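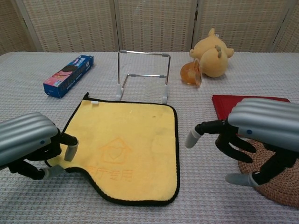

stuvine_dan
Okay, towel folding, week two! Two arms, gray rubber tips on the fingers, and I still can't get a clean corner grab. Left hand goes for the lower left, gets some cloth, and then the waffle tablecloth wants to come along for the ride. I've done 23 tries since Thursday and kept 3. Would you change the fingertips or the table first?

polik77
Table. Textured cloth under microfiber is asking for trouble. Go bare.

Kendra Tremblay
Disagree with polik77. My kitchen table has a cloth on it and so does my mom's. If it only works on bare wood, what did you build? I'd slow down the last bit of the approach and close later. 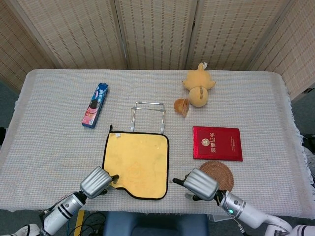
stuvine_dan
Kendra, I'm with you on keeping the cloth. Slowing down I can try tonight. The other thing is clutter (cookie box, wire stand, the plush), and I'm tempted to clear it all off until the fold works.

polik77
Clear it, yes. And clamp the cloth at the edges at least, come on.

yurchenko_fan
Leave the stand, it's right behind the towel and you'll want to know if the arms clip it.

stuvine_dan
Fine, stand stays, clamps go on. 12 more tries and I'll post the numbers.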